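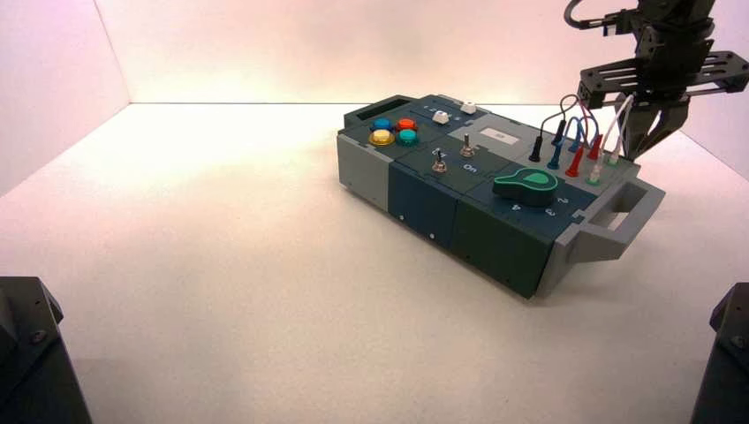
Four colored push buttons on a task board

Home | Forums | Choral & Vocal | Recordings | Log in

Which recording of the Skotia Requiem should I buy?

SutowAlto
My choir is singing this in June and I want a recording to learn from. I've found two used CDs – the Figueroa set and the older Mendix one with the boys' choir. Four movements have big alto parts, so I really need to hear the inner voices. Help!

pedalpoint41
Figueroa, no contest! I've had it for years and still put it on while I cook (my neighbors know the Sanctus pretty well by now). The altos come through beautifully and the organ stays out of the way. The Mendix is lovely in the quiet bits, but it sounds like it was taped from the back of a very large church – you'll be guessing at your notes. One gripe: Figueroa takes the last movement so slowly that three breaths won't get you through that long phrase.

tenor_clef
mendix has the better soloists imo. never heard the other one

3 comments | 41 shares | 1035 views

Related
Good motets for a small choir
Boys' choir or mixed voices?
Learning alto parts by ear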